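### 4.2 Gripper Comparison in Simulation

Each gripper was run for 800 trials under the Tikon controller, with the arm model and start pose held fixed. The Kovside fingers were tested first, followed by the Mancombe set. A trial ended at a stable lift or after 12 seconds.

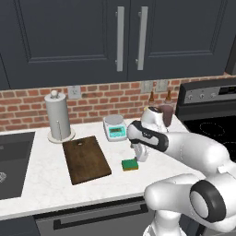
**Figure 2.** Simulated kitchen used for the low-object trials.

Approach angle had a greater effect on grasp success than finger width. Objects close to the counter surface left little clearance for the fingertips. The green sponge, with the cutting board lying to its left, was therefore assigned a separate approach limit of 63 degrees. The same limit was kept for both finger sets. Contact settings follow Palacios and were not tuned again between runs.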